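Begehungsprotokoll Arbeitssicherheit — Wäscheraum und Nebenräume
Standort Kirui, Gebäude 2
Datum: 2025-11-04
Geprüft durch: Seija Saarela

1. Fluchtwege
Tür zum Hof frei, lässt sich ohne Schlüssel öffnen. Kennzeichnung vorhanden.
Ergebnis: in Ordnung

2. Feuerlöscher
Löscher Nr. 145 geprüft, Plombe unbeschädigt. Löscher Nr. 306 hängt zu hoch — bitte tiefer setzen.
Ergebnis: Mangel, Frist Mai

3. Arbeitsflächen
Kanten ohne Grate, Tische stehen fest. Gebrauchsspuren auf der Platte sind zulässig, solange nichts absplittert.
Ergebnis: in Ordnung
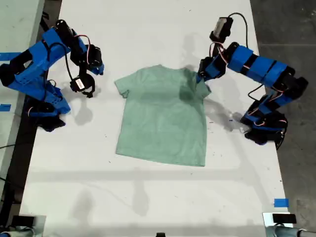

Zu Punkt 3: weiße Tischplatte mit Gebrauchsspuren, T-Shirt aufgelegt

4. Trockner (Zirnon)
Flusensieb gereinigt. Abluftschlauch am Stutzen locker, Schelle fehlt.
Ergebnis: Mangel, sofort beheben

5. Waschmittellager
Sicherheitsdatenblatt für Flarnov fehlt im Ordner. Auffangwanne sauber.
Ergebnis: Mangel

6. Erste Hilfe
Kasten vollständig, Verbandbuch liegt aus.
Ergebnis: in Ordnung

Nachkontrolle der Punkte 4 und 5 durch Saarela.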